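Ticket 547 - Meal planner drops servings when a recipe is copied
Product: Dovlow Recipe Box
Opened by: Telma Rivadeneira
Assigned to: Erick Kaijage
Status: Resolved

Telma Rivadeneira, 9:12 am
Hi! First, I love the new planner, I've moved all my soups and salads into it already. One snag. When I copy a recipe from my Family folder into my Travel folder, the servings go back to 2. The original is set to 6 and stays at 6. The ingredient amounts don't change either, so the copy ends up saying it feeds two people with a whole sack of potatoes (my shopping list got very exciting).

Erick Kaijage, 9:40 am
Thanks Telma, great catch, and the folder names help a lot! Could you try two things for me? Copy the same recipe into any other folder, then open the copy and tap Refresh before you edit it.

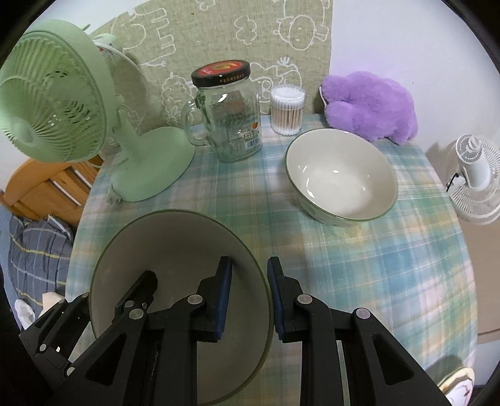
Telma Rivadeneira, 10:25 am
Done. Copied to Weeknights and it kept 6, with or without Refresh. Copied to Travel and it went to 2 again. Same on the tablet and in the browser. I also tried the potato salad and the bean stew - same thing both times.

Erick Kaijage, 11:03 am
Found it! Travel has its own default servings, under Folder settings > New recipes. Yours is set to 2. It should only apply to recipes you type in from scratch, but the copy step was reading it too. Lovely clear bug, I was able to repeat it on my first try.

For now, clear that box and copy again. Copies you already made need their servings typed back in by hand. Please don't use the Scale button on them, it will multiply the ingredients as well.

Telma Rivadeneira, 11:20 am
Cleared it, copied the stew, and it says 6! Shopping list looks normal again. Will I be able to put my default back later?

Erick Kaijage, 3:48 pm
Yes! The fix is in the Clasby update, out now. Update the app, sign out and back in, then set the default to whatever you like.

Telma Rivadeneira, 4:15 pm
Updated, default back on, copied three more recipes and they all kept their servings. So happy with this, thank you! Fine to close.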